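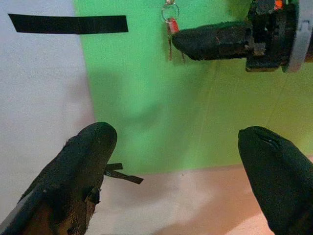

Finger covers are the cheapest part on my two-arm cell and the part I fuss over the most! If you let them go, everything else starts acting up, and you'll spend a whole evening chasing a calibration problem that was really a bald fingertip. I look at the lower half of each finger first (that's where my black fabric goes brown and scuffed) and then I hunt for loose ends. A strip of black stuff sticking out sideways with two little tails, like the one on my left finger, gets snipped flush or rewrapped before I do anything else. Don't pull it. I pulled one in October and half the wrap came with it.

For rewrapping, I wipe the finger down, let it dry, and start at the base so each turn overlaps the last one toward the tip. Keep it snug and keep it thin. I used to build up a fat padded tip and then wonder why the arm couldn't pick up anything flat. When I'm done I try it on a keychain, a pen cap and a folded sock.

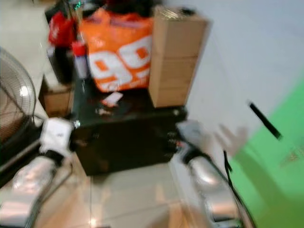

Next comes cable slack, and I check it with the arms reaching forward, never parked. Parked, every cable looks fine. I bring both grippers out over the work surface, level with each other, and stop there. On my right arm the black cable runs down the outer side of the forearm, and I want it to keep that easy curve all the way. If it goes tight anywhere, I loosen the tie nearest the wrist and feed a little through. Hook-and-loop ties, please! I bought a bag of 50 from Farker and I've hardly used a zip tie on the arms ever again.

While the arms are out there, do your screws. Snug, then a tiny bit more, with the short end of the key so you can't get carried away. My Covurum wrist has a collar that likes to creep, so I put a dot of paint pen across the joint and all I have to do is see if the line still meets.

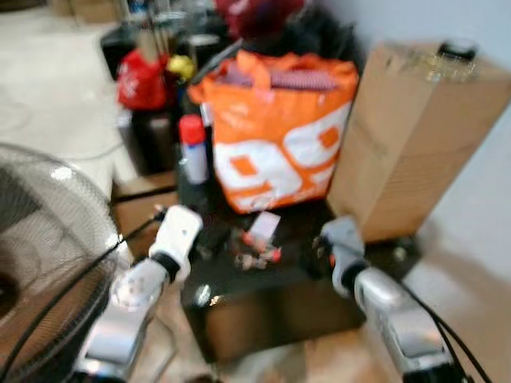
Then I run the slow test. I set the speed way down (2 on my dial, which goes up to something silly) and send each arm to the corners of the surface and back with my hand near the stop button. Listen more than you look. A dry joint has a sort of whisper to it, and a loose finger clicks when it changes direction.

Wipe the shiny parts of the arms with a barely damp microfiber cloth, going away from the joints. No sprays near the grippers, ever. I spray the cloth, over by the sink.
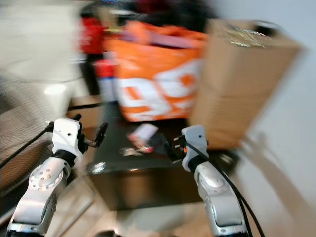

If the two sides don't close evenly after all that, swap the finger sets left to right and try again. If the trouble moves with the fingers, it's your wrapping. If it stays put, it's the gripper, and you can go make coffee and find the Prarham manual. The page I always need is 58, so I stuck a tab on it.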